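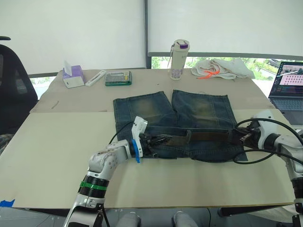

Thread · 1 min read

1/ Saturday is my day for old jeans. I have too many of them and this month I want to decide which ones stay. I started with the faded blue pair, because I wear it most.

2/ My friend Hidayah Pangaribuan asked me last week if I take the belt out before I fold. I usually leave it in. I know many people do not agree with this! But in the morning I am slow, and I like when everything is already together.

3/ My way to fold: both legs flat, side by side, and the waistband toward me. Then I smooth the thighs with my hands. The worn yellowish lines there will never go away, and I am fine with it.

4/ Cardboard on the table is a good habit. I learned it from Rory Geddes, who saves every big box. Old denim can leave blue color on a light table, and cardboard you can simply change.

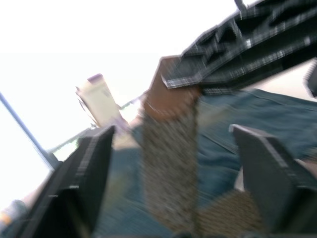 Blue denim-like cloth, close up, with all its folds and seams.

5/ Creases do not worry me so much. If the cloth is thick, most of them become soft after one day of wearing. I only iron for weddings.

6/ The shelf has space for 8 pairs, so 3 must go this month. Zewditu Habte wants one for sewing bags. If you have a good idea for the other two, please write to me.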